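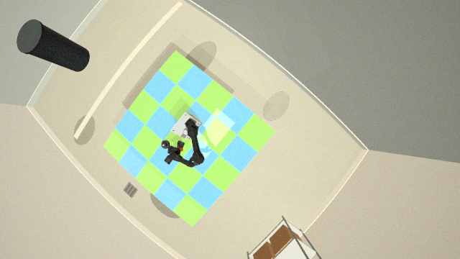 What does the new checkout rule mean for games borrowed from the Sindside lending shelf?

Each household can now have 2 games out at a time for 3 weeks, and either one can be renewed once if no other member has asked for it.

The old rule was one game for two weeks, and it dated from when the shelf held very little. Since the Valcárcel family passed on their collection last winter we have had more games sitting in the cupboard than out on loan. Longer games suffered the most. People took them home, needed one evening to learn the rules and another to find enough players, and then it was time to bring them back.

Renewals can be made by email or at the desk. Please give the number on the spine label as well as the title. We have three editions of Ornetti on the shelf and they do not share parts. The oldest one has the smaller cards, and if those get mixed with the newer deck it takes a long time to sort them out again. Jolanta Mazurek did that job in the fall and has asked not to do it twice.

The late fee stays at 5 dollars per game, however late it is. Missing pieces are a separate matter. If you lose a pawn or a die, tell us and we will usually find a spare. If you lose a board or a full deck, we will ask you to pay for a used copy. Nothing is charged for worn corners, split boxes or score pads that have been filled up. Score pads can be photocopied from the master sheets in the blue folder, and you are welcome to take a few extra when you borrow.

New on the shelf

Tudeo is back after repairs. It is a tile-laying game for two to four players and plays in under an hour. Esperanza Aguirre cut new tiles from thick card to replace the ones that had gone soft, and she has written out the scoring on a single sheet, which is much easier to follow than the printed booklet. The booklet is still in the box for anyone who wants the variants.

We also have a second chess set with a roll-up board, a cribbage board with all its pegs, and a large box of dominoes. The dominoes are heavy. Bring a bag with good handles.
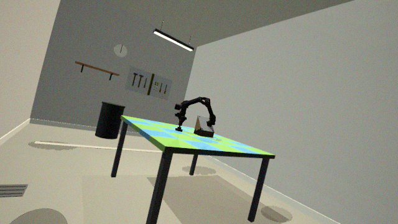

Checkered tabletop in green and blue.

Teaching evenings

Patricio Villanueva will run the beginners' checkers evenings again through February. These are for people who know how the pieces move but lose most of their games and would like to lose fewer. He starts with endings, when only a few pieces are left, and works back toward the opening from there. Children from about second grade up are welcome with an adult. The adult is expected to play too.

Ignacio Villanueva is looking for three more players for the long-form Ornetti group. The group plays one game across several evenings and writes down the position at the end of each. You would need to come to most of them – a missed evening can be covered by a partner, but two in a row makes it hard on everyone else. No experience is needed. A loud kitchen timer is used for turns, so this may not suit people who like to think for a long while.

There was a request for a quiet table where people can play without being asked to join a bigger game. We will try this out at the far end of the room, next to the coat rack. If the door lets in too much cold we will move it.

Returning games

Games can be left in the drop box outside opening hours, except the dominoes and anything with a wooden board, which should be handed in at the desk. Put a rubber band or a strip of paper around the box. Please don't use packing tape, since it takes the print off when we remove it. Small parts should go in the zip bags they came in. If a bag has torn, leave a note on the lid and we will replace it.

When you bring something back, a line or two about how it went is useful. There is a notebook on the desk for this. Several members choose what to borrow by reading it, and Vega Montoya uses it to decide which games need a clearer set of rules. At the moment it has plenty on the short card games and almost nothing on the older strategy games at the bottom of the cupboard.

The rule applies to anything borrowed from 2026-02-02 onward. Games taken out before then are due on the date stamped in the lid. To ask about a title or put your name down for one, write to the desk or call extension 3349 and leave a message.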